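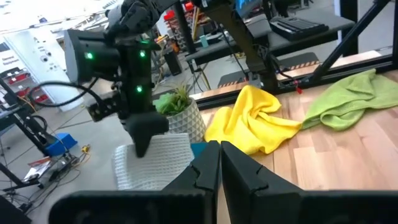
Restaurant kitchens go through more towels than most diners would guess, and the owner of Plillow, a linen service in Skellard, has spent seven years washing them. The company handles 3,000 pieces a week, most of them for kitchens between Skellard and Sorkurcombe. Asked what she would buy for her own house, she says white waffle weave, like the cloth in the photo. "The little squares give it more surface, so it soaks up more," she says. "It shrinks the first time. Buy it bigger than you need."

She started with two used washers and a van. The first winter was slow, and she drove the route herself before going to a second job at a bakery. "I priced everything too low. I was charging by the bag, and people can get a lot into a bag." She now charges by the pound.

Grease is the main problem. She does not use fabric softener on any towel, and she tells customers not to use it at home either. "It coats the cotton. Then you have a towel that pushes water around the counter." Bleach she uses sparingly, and only on white.

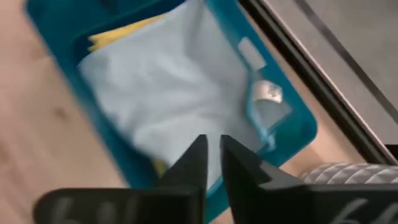
One customer says the softener advice is right but that the change took five washes to show, and that hot water did more for the smell than any detergent.

The owner agrees about hot water. Her dryers run cooler than they used to — a change she made in October after too many hems came back frayed — and each load takes longer as a result. Gas is her second biggest cost after wages.
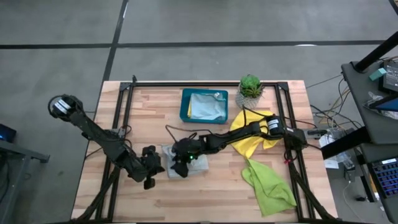
Wooden tabletop, butcher-block style.

She has no plans to take on hotels. "Sheets need a different kind of press, and I don't have the floor space," she says. A second van is due in the spring.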